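February, just gone six in the evening

What a good day! I finally got round to the small things, the odds and ends that have been following me from drawer to drawer since the move, and I'm so pleased with myself that I'm writing this before I've even eaten.

Rodica came over after lunch with a bag of clementines and the firm idea that we should start with whatever was nearest. So we did. Bottles first, all the little ones, then the boxes. I do love a wooden box – give me any size, any state, I'll find something to put in it. She held up one with a sticky lid and asked if it could go. It could not! It's got buttons in it now, and the lid only needs a bit of candle wax.

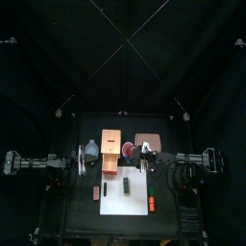

Then we had a long argument over whether things should be sorted by size or by what you do with them. Rodica says size, because they stack. I say use, and I won, mostly by carrying on while she was peeling a clementine. Corks with bottles, string with scissors, the spare keys in a tin of their own (two of them fit nothing in this flat and I'm keeping them anyway).

Found under it all: the receipt from Talton for the lamp, number 603, which I'd sworn blind I'd thrown out. So the lamp can go back after all, and there's my 30 pounds for new shelf paper! I want the green stripe. Delia has it in her pantry and I've been jealous for ages.

Tomorrow the hall cupboard, if my knees allow – and I must ring Cornel about borrowing the short ladder.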